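Fibre, heat and water: what happens to a cleaning cloth over its working life

13 April 2018

A general-purpose cleaning cloth is bought by the carton, used until it looks tired and thrown out. Few sites record how many times each one has been washed. Fewer still know what the wash is doing to it, although the laundry is where most of the wear occurs.

Split microfibre is usually a blend of polyester and polyamide, spun as a single filament and then divided by chemical or mechanical treatment. The polyester forms wedges and the polyamide forms the star-shaped core between them. Once the two are separated, the edges of the wedges lift fine soil and the gaps between them hold water by capillary action. A cloth made from unsplit filament may feel just as soft in the hand, but it pushes water across a bench and leaves a film behind it.

The two polymers age differently. Polyester tolerates ordinary laundry temperatures and weak acids, and is slowly attacked by strong alkali. Polyamide is more sensitive to chlorine bleach and to prolonged dry heat. A wash program that suits one will not always suit the other, and the label sewn into the hem is a compromise between them.

Three faults account for most early discards.

The first is fabric softener. Softeners deposit a cationic layer on the fibre surface, and on cotton this gives the loft that people like in a towel. On split microfibre it fills the channels. Absorbency falls after the first few loads and doesn't fully recover, even when the cloth is later washed without it. Many multi-purpose detergents sold for household use include a softening agent, so reading the ingredient panel is worth the trouble.

The second is mixed loads. Microfibre picks up lint in the drum just as it does on a floor. Washed with cotton mops, it comes out carrying short cotton fibres which then transfer to glass and stainless steel. Staff tend to blame the glass cleaner for this.

The third is the dryer. A commercial tumble dryer set for cotton sheets can exceed the temperature at which fine polyester begins to deform. The filament tips fuse into small beads, and these can be felt by drawing the cloth lightly over the back of the hand. Once beading is present the cloth should not be used on acrylic, polished stone or any coated surface.

Records kept at Nistville, where the regional hospital, the aquatic centre and four schools share one laundry, show what can be gained by separating the work. The laundry took over cloth supply for all six sites in October and put 2,000 new cloths into circulation, each with a numbered tag. Before that, every site bought its own and washed them with whatever else was going. Under the new arrangement, cloths travel in their own net bags, are washed at 60 degrees with a measured dose of unscented detergent, and are dried on the low setting with a cool-down period at the end.

At the first full audit, 1,489 of the tagged cloths were still in service. The remainder had been withdrawn or could not be found. Losses were heaviest at the schools, where cloths went home in bags, into art rooms and down at least one stormwater grate. Withdrawals for damage were heaviest at the aquatic centre, where chlorinated water adds to the load on the polyamide.

Inspection is the part of the system that takes most labour. Each withdrawn batch is checked for edge fraying, beading, staining and loss of stretch. The first three are visual or tactile. Stretch is judged by drawing the cloth out between two points, letting it go and noting whether it returns to its original dimension.

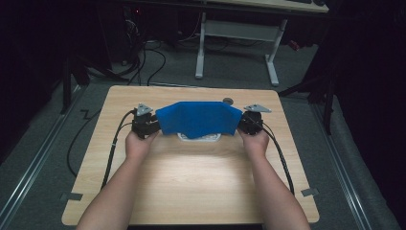 A length of blue fabric held taut between two grips.

Loss of stretch has received little attention in the trade, partly because it has no obvious effect on a single wipe. It matters over a shift. A knitted cloth that has relaxed will not stay folded, and folding is how a cleaner gets several clean faces out of one cloth. When the folds slip, used faces touch clean ones and soil is carried to the next surface.

Warp-knitted cloths hold their shape longer than weft-knitted ones of the same weight. They also cost more and feel stiffer when new, and cleaners given a choice usually reach for the weft knit. Bidico, which supplies both types, lists them under the same product family and separates them only by a suffix on the stock code. Buyers who reorder by description can find that the construction has changed between cartons.

Weight is a poor guide to quality. It is quoted in grams per square metre, and a heavy cloth may be heavy because it has a long loop pile, a thick backing or a surface finish that washes out. Long loops suit dusting and wet floor work. For glass, a low, flat weave is preferred, and additional weight slows drying without improving the result. A bathroom cloth falls between the two.

Colour coding deserves a short comment. Most Australian sites follow some version of the familiar arrangement: red for toilets and washrooms, blue for general areas, green for kitchens and yellow for isolation rooms. The arrangement depends on the colours remaining distinguishable. Red dye is the most prone to fading in alkaline wash liquor, and an old red cloth can pass for a new pink one, a colour some suppliers sell for a different purpose. At Nistville, faded colour is now grounds for withdrawal whatever the state of the fibre.

Water quality complicates any attempt to compare one laundry with another. Brurnmont, inland and on bore water, has hardness high enough to leave calcium deposits on heating elements within a season. The same deposits form in the cloth. Fibres stiffen, absorbency drops and the fabric takes on a grey cast that is often mistaken for poor rinsing. Operators respond by adding detergent, and the excess remains in the cloth. An acid rinse every few weeks removes much of the scale. Citric acid is suitable and inexpensive. It must never be used in the same cycle as a chlorine product.

Rinsing itself is commonly cut short to save water. A simple check is to wet a laundered cloth in clean warm water, wring it into a clear jar, close the lid and shake. Persistent foam means that detergent is being carried over. Residue of this kind attracts soil to the surface being cleaned, and floors in particular will appear dirty again within hours.

Fibre shedding is the other matter that laundries are now being asked about. Synthetic textiles release fragments in every wash, with the largest release in the first few cycles. Full loads shed less than small ones, as there is less free movement in the drum, and lower spin speeds help slightly. Filters fitted to the discharge line catch a share of the material but need to be emptied often. The Moreira filter housing installed at Nistville is cleaned at the end of each shift. The collected lint goes to landfill in sealed bags, there being no local recycler prepared to accept it.

Storage receives less thought than it should. Damp cloths left in a closed tub overnight will grow bacteria regardless of fibre type, and the odour that results is difficult to remove at 60 degrees. Used cloths ought to be hung or bagged in open mesh until collection. Clean ones should be fully dry before they are stacked, and kept in a closed cupboard away from cotton dust and cardboard.

There is no reliable figure for how many washes a cloth should survive. Manufacturers quote numbers obtained under controlled conditions, with soft water and no soil, and the cloths in those trials are not dragged across grout. A site can establish its own figure at little cost. Tag 13 cloths from a new carton, put them into ordinary use, and record each wash on a card kept beside the machine. Weigh one dry, soak it, let it drain for a minute and weigh it again. Repeat at intervals. When the water held falls to two-thirds of the starting value, the batch is near the end of its useful life.

Retired cloths can be cut down for paint preparation, machinery wiping and spill kits. They should be marked first, by clipping a corner or removing the hem tag, so that they don't find their way back into the clean stack.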